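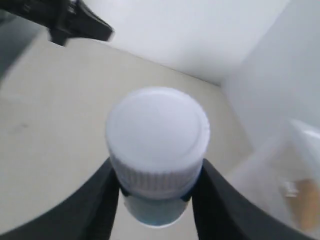
White plastic bottle, screw cap on. Caps can stay put under the new rules.

Tristurine changes what goes in the blue bin

January 8, 2021

Caps on. Bags out. Big plastic, yes, but only if you haul it yourself.

Those are the main changes to household recycling in Tristurine, which took effect with the first pickups of the year. Notices went out with the water bills. Plenty of people seem to have missed them, judging by the calls to the town office this week.

The biggest switch is the caps. For years residents were told to unscrew every one and toss it in the trash. Now they go back on the bottle, hand tight, after a quick rinse. Drekon, the company that hauls and sorts for the town, put in new sorting equipment at its Ekström Road plant in October and says loose caps are now the bigger headache. They fall through the screens, end up in with the broken glass, and the glass buyer sends the load back.

Labels can stay on too. So can the plastic ring under the cap, no need to cut it off. 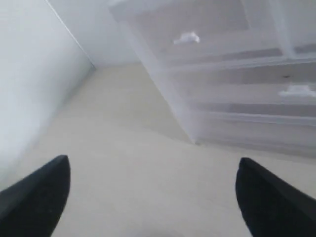
4 min read

The new rules were tested last fall in the Rarkano neighborhood, where 300 households got a flyer and a magnet for the fridge and were asked to sort the new way. Drekon checked the bins at the curb. By the end of the trial, 85 percent of them had nothing in them that didn't belong. The town has no matching number from before the trial, so it is hard to say how big a jump that was. Still, it was enough for the town to sign off on the change for everybody.

Most common mistake in the trial: plastic bags, by a long way. Often full of otherwise good recycling, tied at the top. Crews can't open them on the line, so the whole bag goes to the landfill. Empty your recycling straight into the bin, loose. Grocery stores in town still take clean bags back at the door.

Second most common - food. Peanut butter jars, mostly. A jar doesn't have to be spotless, but it can't have lunch in it. Fill it with warm water, put the lid on, shake, dump, done.

What goes in now

Bottles and jugs, caps on. Milk, juice, shampoo, laundry soap, dish soap. Tubs from yogurt and margarine, lids snapped on. Clear clamshell boxes from berries and salad, which used to be a no. Cans, cardboard and paper same as before. Flatten the cardboard please.

What stays out

Bags and wrap. Foam cups and trays. Hoses, cords, string lights, anything that can tangle. Motor oil bottles and anything that held pesticide, those go to the hazardous drop-off. Empty pill bottles are a no as well, too small for the line even with the cap on.

Crews will leave a yellow tag on bins with a problem. First tag is only a warning. After a second one the bin gets left at the curb until it is fixed, and you wait for the next pickup. There are no fines in the plan, in spite of what has been going around online.

Bulky plastic gets a drop-off

The other piece is new altogether. Big rigid plastic - laundry baskets, buckets, storage bins, drawer units, lawn chairs, kids' toys without batteries - never had a place to go here except the trash. Drekon will now take it at a marked container inside the Ekström Road gate. Do not put it in the curbside bin. A single bucket can jam the line and stop it for the better part of a morning, the company says.

Items have to be empty and mostly plastic. Screws and a metal handle are ok, a metal frame is not. Pull the casters off if they come off easily. Drawers should be emptied and taken out, then stacked inside each other or tossed in separately.
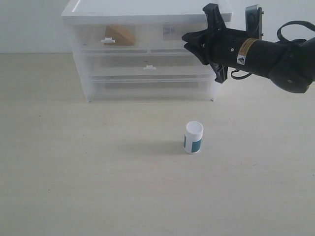
White plastic storage unit with see-through drawers. Units like this count as bulky plastic, once they've been emptied.

Drop-off is free for residents for up to 20 items a visit. Bring a water bill or something else with your address. Landlords clearing out apartments, and anyone from out of town, will be pointed to the scale and charged by weight.

If it still works, the town would prefer you give it away first. The swap shelf behind the library is open again, storage bins and baskets go fast there. No mattresses, no car seats, and please don't leave stuff when the shelf is full.

What it costs

The monthly recycling charge goes up 59 cents per household, starting with the next bill. The town says the increase covers the drop-off container and the extra trips to empty it. Curbside pickup stays every other week, same routes, same side of the street. Bins should be out the night before and teh lid has to close.

Apartment buildings with shared dumpsters are not part of the change yet. Those run on a seperate contract, which comes up for renewal later in the year. Tenants should keep following whatever sign is posted on the dumpster until then.

Replacement magnets and a printed list are at the front counter in the town office. A large print version has been ordered and isn't in yet.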